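Posted by Felista Kombo, 16:02
Last updated: July

Ticket 1565: Udden broadband drops out every evening

Right, adding to my own ticket again as it's still open. Every night at 7 or so the connection goes, the router light turns amber, and I get nothing until I pull the plug and wait. I've swapped the cable and moved the router off the floor, no change.

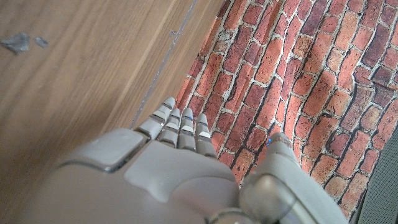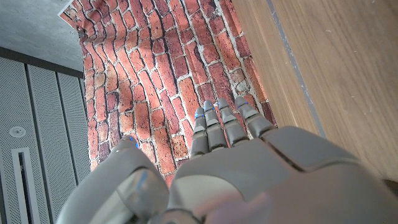
Dineo Mtshali on the Udden desk asked me to log in and read her the error, which was 666 (lovely!). She reckoned the router was fighting with the Privulico filter I put on in spring, so I turned that off and had 2 good evenings, then it dropped again halfway through a film. Next we tried changing the wifi channel. I'd assumed it was the wall, since the router sits behind the chimney breast in the front room, and that's proper brick, same red as the brick pattern in the photos but a good deal thicker. So I carried the whole lot into the hall and it still went off, bang on time.

What has helped a bit is turning off the "smart steering" setting (Advanced, then Wireless, scroll right down). Last night it dropped once and came back by itself after up to 16 minutes, with me keeping my hands off the plug. Dineo is sending a Venter router to try instead. I'll plug it in by the front door and post the log from the first evening.

Comments: 16
Shares: 2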